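Household Storage and Display
Handout 8: Small objects on cabinet tops and shelves
Prepared by Wojciech Wieczorek. Revised 22nd March.

Read this before the practical session. Bring the room plan you drew for Handout 7, and a tape measure.

1. What the handout covers

Most living rooms hold more small objects than large ones. Figurines, dolls, souvenirs, seasonal ornaments and little boxes collect on whatever flat surface is near. In the course so far we have dealt with furniture: where it goes, how doors clear each other, how much floor to leave. Now we deal with what ends up on top of it.

We use two terms. A display surface is any surface where objects are left out to be looked at. A working surface is one that has to be cleared to be used. A cabinet top is usually a display surface. A table can be either, and many tables switch between the two several times a year.

2. Closed and open storage

A cabinet with a drawer above a door is closed storage. The drawer takes flat and small things such as candles, napkins and spare hooks. The lower compartment takes boxes. Nothing inside needs arranging for looks, only for reach.

A display shelf is the opposite. Everything on it is seen, and everything on open shelves gathers dust. Glass slows the dust down but adds a surface to clean. When a room has a cabinet and a display shelf close together, plan them as one unit. Decide which collection belongs on the shelf and let the cabinet top carry something else, or leave part of it clear.
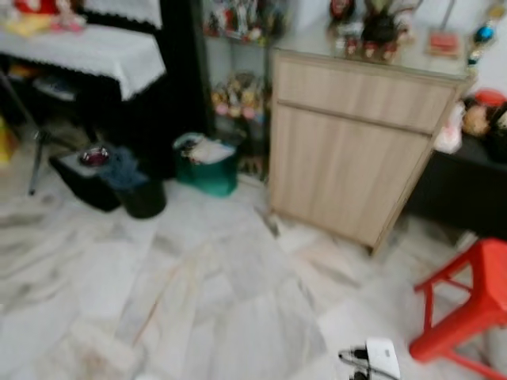
Collections of similar objects, such as dolls, are easiest to read in a single row on one level. Mixed ornaments do better as a cluster, with the largest or darkest piece in the middle and smaller ones at the sides. Figures lined up along the front edge of a cabinet look tidy, but they are the first to fall when someone pulls the drawer hard. Move them back by the width of two fingers.

Hanging ornaments need a hook or stand of their own. Keep them toward one end of the surface so they don't hide what is behind them.

3. Tables with cloths

A cloth with a trimmed hem needs room to hang. Measure the drop on all sides before placing anything beside the table. If there is storage underneath, the cloth should clear the floor enough that you can lift it with one hand. Soft things can sit on top, since they are light and quick to move when the table is wanted.

Put the heavier boxes under the table at the back. Leave a gap around the legs of any stand.

4. Floors and bases

Tile floors are hard on dropped ornaments and show grit along the base of furniture. Check whether the cabinet stands level by opening the door halfway and letting go. If it swings, pack the low corner. A small gap at the base should be vacuumed with the narrow nozzle, not swept, as a broom pushes dirt under.

5. Worked case: the Wysocka room

Edmund Wróbel surveyed this room for the course in November. The owner had some 75 small objects out, most of them on one cabinet 600 mm deep. He sorted them by how often they were handled, then by height. Seventeen went into a drawer wrapped in tissue. The rest were split between the cabinet and a shelf. Dusting had been put off because every piece had to be lifted, so he set the smallest ones on a tray that could be carried away in one go.

His notes are in the course folder. The sketch on the second page has the door on the wrong side.

6. For the practical session

Choose one display surface at home.
Measure its width and depth.
Take everything off and wipe it down.
Group the objects by kind, then by height.
Put back what fits without touching the front two inches.
Write down where the remainder went.

Half a page of notes is enough. Hand them in with your room plan.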